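Drivstead Community Support
Ticket: Rover keeps wandering right on farm track, fine in the workshop
Opened by: Gifty Frimpong
Product: Drivstead steering board, firmware 2
Motor drivers: Hultow, the older green ones
Priority: Normal
Status: Open, with workaround

Gifty Frimpong wrote:

Hello all, I've been going round in circles with this (the rover hasn't, sadly, it goes in a very determined line to the right) and I'd love a second pair of eyes.

I'm building a four-wheeled rover at Pallmont, which is the shared workshop behind the old feed store. White moulded shell on top, skid steer, wheelbase 700 mm, home-made chassis. The idea is that it follows a dirt track by itself and carries bits and bobs for me, nothing clever. The Drivstead board gets a steering number from a little path-following program I've cobbled together from the examples on the forum, and turns it into left and right wheel speeds for the Hultow drivers.

Indoors it is lovely. I've got masking tape down the length of the workshop and it trundles along between the strips all evening. Outdoors on the track at Becerra it starts off straight and then begins leaning to the right, gently at first, and if I don't grab the remote it's heading for the stones. It does this on nearly every run.

What I've already tried, so you don't have to ask:

Swapped the left and right motor drivers over. Still goes right.
Swapped the wheels over. Still goes right.
Pumped up all the tyres to the same pressure with a proper gauge, borrowed from Treasa Cullinane who guards it with her life.
Re-ran the steering trim with the wheels off the ground.
Turned the path program off and drove it by remote with the stick locked forward. It went straight! Well, straight enough. It wobbles on the lumpy bits but it doesn't favour a side.

So I'm fairly sure it isn't mechanical, but I don't know what to look at next. Log file attached, settings underneath.

Steering gain: 8
Speed limit: walking pace
Trim: zero
Look-ahead: default
Edge mode: strongest pair

Noemí Tapia (support) wrote:

Hi Gifty, thanks for doing the swaps first, it saves everyone a lot of time. I've been through the log and the board is doing as it's told. Every time the rover leans right, the steering number coming in has already gone right. So I agree with you, the trouble is upstream in the path program.

Could you say a bit more about the track? In particular I'd like to know whether there is anything long and straight running beside it. "Strongest pair" will take whichever two lines it likes best, and it doesn't know a verge from a fence.

Gifty Frimpong wrote:

Ah. Um. Yes, there is rather.

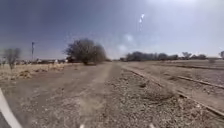
Becerra track, with the ballast and rails off to the right.

So the side of the track I care about is a mushy sort of edge, loose pebbles fading into grey stone, and then beyond it there's a rail that's about as crisp a line as you could wish for. I'd been so busy thinking about the ground in front of the wheels that I hadn't given it a thought. The two paler ruts are on the left half, and those are what I'd like it to follow, but they're very faint next to all that.

On the left there's only dry grass, and the program seems to find that edge most of the time. I think what happens is it gets the grass on the left, picks the rail on the right, works out the middle of those two and toddles off towards it. Which would be a perfectly sensible thing to do if the track were that wide!

I tried printing out the edge positions while it was running and reading them off the laptop as I walked along behind. I do not recommend this as a way to spend an afternoon, I went over my own feet twice. But the right-hand number did jump outwards just before each lean.

Noemí Tapia (support) wrote:

That would do it. Two things to change, one at a time please, so we know which of them helped:

Set a maximum track width, so that any pair of edges further apart than that gets thrown out.
Change edge mode from "strongest pair" to "nearest pair".

Could you also check what the program does with the top of the picture? If it's looking above the horizon it may be finding things there as well. The default crop is meant for a camera tilted well down, and from what I can see yours is nearly level.

Gifty Frimpong wrote:

Width limit first, as instructed. I measured the drivable bit with a tape in a few places and put the biggest one in. Much better! It still leaned now and then but it didn't go charging off, it would lean, lose the pair, and then dither in the middle until it found another one. The dithering is quite funny to watch but it does make the Hultow drivers chatter like teeth.

Then "nearest pair", on its own, with the limit taken out again. This one was worse in a new way. It locked on to the pale strip up the middle and treated it as the whole road, so it steered beautifully, very precisely, up a road the width of a doormat. Every pebble upset it.

Both together is the best yet. I've had full runs of 200 metres out of it with both on, hands in my pockets, walking behind like somebody with a very obedient dog. And then on the next go it swerved. Not a lean this time, a proper twitch, and always when it's pointing more or less towards the sun. I hadn't got to the crop yet when it started doing that, so I went and had a look at what it was seeing.

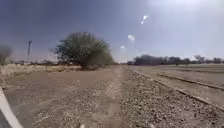

Page 2 of 8

Look at the sky. There's a line of bright blobs coming down it from the upper right, and the lowest one is only just above the horizon near the far end of the path. My program has a bit in it (copied, I'll admit, I didn't write it) that hunts for the point where the two edges meet, and it gives extra weight to bright things because on the masking tape course the tape was the bright thing. I'd completely forgotten that was in there.

So out on the track it's being offered a nice bright smudge very near the place where the path narrows to nothing, and I reckon some of the time it takes it. I've marked the lines in the log where the meeting point hops upwards. They match the twitches, apart from a couple I think were just me catching the stick with my sleeve.

Noemí, you were right about the crop too. It was chucking away only a thin slice off the top and the sky is half the picture.

Noemí Bermúdez wrote:

Sorry to butt in, I'm another Noemí, no connection with support, I just have the same board on a lawn rover. I had those blobs as well. Mine went down a good deal when I cleaned the lens cover and put a little peak over it, cut from a yoghurt pot. It won't do anything when the sun's right in front of you but it's a free fix for the sideways stuff. Paint the underside matt black or you'll get a new reflection for your trouble.

Also have you masked your shell out? I had a corner of mine in view and the program thought it was a kerb.

Gifty Frimpong wrote:

Hello other Noemí! No, I had not masked the shell, and yes, there's a great curved bit of it in the bottom left corner, plus the two little white bits at the bottom. It is the brightest, smoothest edge in the whole view and it never moves, so the program must adore it. I'd been blaming the right-hand side all this time and part of the fault may have been the left-hand edge being pinned to my own bodywork.

I've made a mask by hand. It's just a black shape laid over the corner and a strip along the bottom, drawn a bit generously. I did it in the paint program that came with the laptop and it took less time than making the tea.

Peak made and fitted. Not a yoghurt pot, an ice cream tub lid, but the same principle. Vibeke Ásgeirsdóttir had some blackboard paint left at Pallmont and let me have the end of the tin.

Settings as they stand:

Edge mode: nearest pair
Width limit: on
Bright weighting: off
Crop: everything above the horizon, and a little below it
Shell mask: on
Steering gain: 8, unchanged

Noemí Tapia (support) wrote:

Good progress. With the bright weighting off you may find the meeting point gets lazy and wanders when the edges are ragged. If so, lengthen the averaging before you touch the gain. Please put a note of the firmware build in your reply as well, the ticket only says 2.

Gifty Frimpong wrote:

Build note: the startup message gives the build as 2019-03-17, and that's all it says after the version. If there's a longer number hidden somewhere, tell me where to poke.

I've been back out to Becerra with the whole lot switched on, and did the stretch with the stones, where the verge is at its scruffiest.
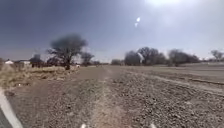
Stony stretch, big tree on the left.

You guessed it, the meeting point does go lazy. The grass meets the gravel in such a ragged line that the left edge shuffles in and out, and the rover shuffles along with it. It's a slow sort of sway, no twitches and no lean. I lengthened the averaging by one step and the sway got smaller, then by another step and it got slow to react and clipped the grass, so I've gone back to the one step.

There's still plenty of glare up at the top, and a pair of little white spots underneath it, but with the sky cropped off the program never gets to see them. I left the crop on for every run, going both ways, and the log hasn't got a single hop in it. I did a silly dance. Treasa saw.

The other thing I noticed is that the field side has a long low ridge running more or less along with the road, and I was braced for the rover to fall in love with it. The log shows it was found a handful of times and thrown out by the width limit each time, so that's earning its keep.

Left to do on my side:

Try the averaging on a duller day, when the little shadows under the pebbles have gone. I suspect some of the noise in the lower part of the picture is those.
Tilt the camera down a touch. I've been putting it off because the bracket is glued (don't ask) and I'll have to cut it.
Stop the Hultow drivers chattering when the program loses both edges. At the moment it sends zero, then the old number, then zero again. Could the Drivstead board hold the last good steering value for a moment? I looked through the settings and couldn't find one for it.

Noemí Tapia (support) wrote:

There is a hold setting but it's on the second settings page, under Input, and it's called "stale input". Set it to "hold" and give it a short time. Don't make it long, or the rover will carry on happily with nothing to follow. Make sure the remote still overrides it before you let it off on its own.

I'll leave the ticket open until you've tried it.

Gifty Frimpong wrote:

Found it, thank you! I'd been looking under Output like a wally. Bench test with the wheels off the floor: covered the lens with my hand, the wheels kept turning steadily for a moment and then stopped, no chatter. The remote cuts in over the top of it straight away, I tried that a good few times. Outdoor test once I've sawn through the bracket.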